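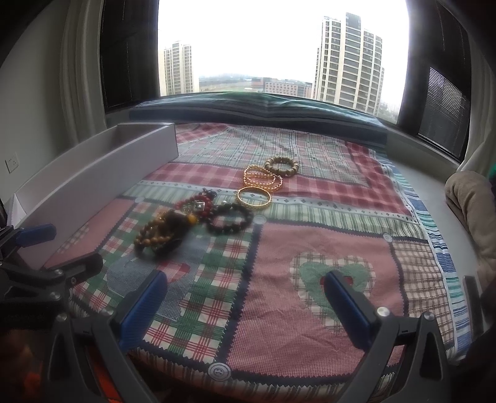
Sechs Armbänder, ein Karton und der Greifer am Fensterplatz. Foto: Redaktion

Offene Tür bei Piltum: Schmuck sortieren für die Robotik

Also, ich hatte mir das ganz anders vorgestellt. Tag der offenen Tür bei einer Robotikfirma, da denkt man doch an Hallen, gelbe Linien auf dem Boden und irgendwas, das laut surrt. Piltum hat im Mai stattdessen in eine Wohnung eingeladen. Eine ganz normale Wohnung in einem Hochhaus, mit Gardinen, Kissen und einer Patchworkdecke am Fenster, auf der ein großes grünes Herz prangt. Ich mochte den Laden sofort!

Gearbeitet wird dort mit Handgreifern. Man hält so ein Ding selbst in der Hand, zwei Finger mit blauen Gummipolstern vorne dran, eine Kamera läuft mit, und dann macht man eben, was im Haushalt so anfällt: Tassen wegräumen, Socken zusammenlegen, Schmuck einsortieren. Aus den Aufnahmen sollen später Roboterarme lernen, wie man zugreift. Die Wohnung ist dafür angemietet, und bis zum Nachmittag waren laut Strichliste an der Tür 183 Leute durch. In der Küche wurde es zeitweise so eng, dass man die Schuhe im Treppenhaus ausziehen musste (meine standen nachher ein Stockwerk tiefer, warum auch immer).

Ich bin natürlich beim Schmuck hängen geblieben. Auf der Decke lagen Armbänder in einer losen Reihe, Holzperlen, feine goldene Perlenstränge, ein goldener Armreif mit gemusterter Oberfläche, ein rotes mit einem kleinen silbernen Anhänger und noch mehr, daneben ein flacher weißer Karton. Aufgabe: alles in den Karton, eins nach dem anderen, ohne die Decke mitzuziehen. Klingt nach Kindergeburtstag. Ist es aber überhaupt nicht! Den Armreif hatte ich beim ersten Versuch, der ist ja schön stabil. Bei den dünnen Goldsträngen habe ich dann erst mal ordentlich ins Leere gezwickt, und als ich endlich etwas zwischen den Fingern hatte, war es Stoff.

Drei Versuche bekommt jeder Gast, danach ist der Nächste dran. Meine drei waren schnell weg, und ich habe mich gleich noch einmal hinten angestellt. Die Dame vor mir, nach eigener Auskunft 70 und zum ersten Mal bei so etwas, hat übrigens die braunen Holzperlen samt allem, was dranhing, in einem Zug hinübergehoben. Applaus aus der Warteschlange, völlig verdient.

Was mir hängen geblieben ist: Die Leute von Piltum freuen sich über misslungene Griffe fast genauso wie über gelungene. Aufgehoben wird erst einmal alles. Rund 129 Durchgänge sind am Fensterplatz an diesem einen Tag zusammengekommen, ausgewertet werden sie mit einer Software namens Daltano, die ich mir zeigen ließ und von der ich ehrlicherweise nur die bunten Kurven verstanden habe. Die Decke soll übrigens bleiben, gerade wegen der vielen Karos und Zickzackränder. Auf glattem weißem Untergrund sei das für die Bilderkennung viel zu bequem, hieß es.

Im Wohnzimmer gab es dazu einen kurzen Vortrag, für den ich zu spät kam, und Streuselkuchen, für den ich zum Glück nicht zu spät kam. Die nächste offene Wohnung plant Piltum im Herbst, dann mit Schwerpunkt Küche. Anmelden muss man sich nicht, dicke Socken würde ich aber empfehlen, der Flur ist gefliest.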